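The Slow Business of Matte White

Why flat, pale work surfaces are hard to make, harder to keep, and still what everyone orders

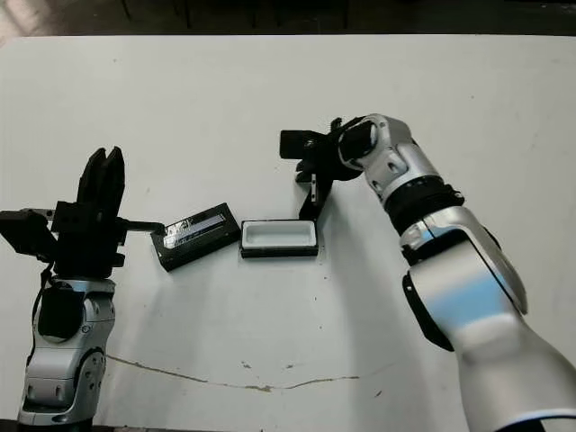
Buyers keep asking for white, according to the Gramley showroom, and they keep asking for it without shine. The showroom's advice is to live with a sample for a month before signing anything, and most customers skip that step. Gloss outsold matte there until a few years ago. Now the gloss samples sit in a drawer.

The preference is easy to explain in optical terms. A gloss surface reflects a lamp as a distinct bright spot. A matte surface scatters the same light over a wide range of angles, so the spot spreads out and loses intensity. For reading, sewing or parts assembly, that means less glare and less eye strain at the end of a shift.

Scattering comes from texture. Under magnification a matte finish is a field of small peaks and valleys, produced either by a flatting agent in the coating or by a textured plate pressed against the sheet while it cures. The valleys are where the trouble starts. Graphite, skin oil and rubber residue settle into them, and a cloth that passes over the peaks does not reach the bottom.

Marks on matte surfaces fall into two groups. The first is transfer: material left behind by something softer than the surface, such as a shoe sole or a pencil. Transfer usually lifts with a mild detergent and a soft brush. The second is burnishing, in which the peaks themselves are worn down by repeated contact. A burnished patch looks shinier than its surroundings at a low angle, and cleaning does nothing for it. Harder scrubbing makes it larger.

Bostness, which presses sheet for schools and workshops, runs its abrasion test at 304 cycles before the first inspection. A weighted pad turns on the sample and a gloss meter is read at 45 degrees. If the reading has moved by more than 2 units, the batch goes back to the coating line. The plant runs the test in a room held at 19 degrees Celsius — warmer, and the coating softens enough to shift the result.

Color adds its own complications. A white pigment hides well, but it makes every contaminant visible, and no two whites age alike. Sheets with a warm base drift toward cream. Sheets with a blue toner go gray. Andham, a smaller maker, ships replacement panels from the original batch for this reason and stores the spares flat in the dark. Panels stored near a window no longer match after one summer.

Edges and joints fail before the field does. Liquid that stands on a sound surface can be wiped away. Liquid that reaches a seam moves into the core by capillary action, swells it, and lifts the facing. The repair is rarely invisible. Fillers take up dirt at a different rate from the sheet around them, and the line comes back as a darker one.

The newest product in this market is the Carbone finish, a coating cured in two stages so that the outer skin wrinkles at a very fine scale. It resists fingerprints well. It can also be restored to a degree with heat, using a household iron on a low setting over a damp cloth. Deep scratches do not respond, and neither does anything that has cut through to the core.

For ordinary use the maintenance schedule is short. Wipe with water and a drop of dish soap, rinse, and dry. Keep abrasive powders away from it. Use alcohol on ink, in small amounts, and test it first on the underside of an overhang.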